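Preguntas frecuentes – Taller de escritura de no ficción Flivia

¿Qué extensión debe tener el texto?
Un máximo de 200 palabras por doble página. El manuscrito completo no supera las 35 páginas.

¿Cuántos borradores se entregan?
Dos. El segundo incorpora las correcciones de Mirjam Cuypers y se envía en abril.

¿Se admiten temas técnicos?
Sí. Las fuentes se citan al final – autor, título y año – y no dentro del relato.

¿Puedo cambiar de tema después de la primera entrega?
Solo con autorización por escrito. El plazo no se amplía.

¿El álbum debe llevar ilustraciones propias?
No. Se aceptan fotografías con permiso de uso.

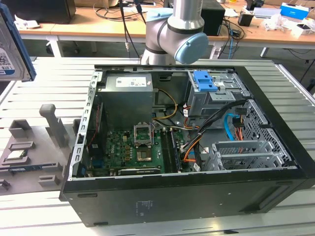

Telmo Escobar: ¿El límite de palabras incluye las notas finales? En mi borrador ocupan casi tanto como el relato.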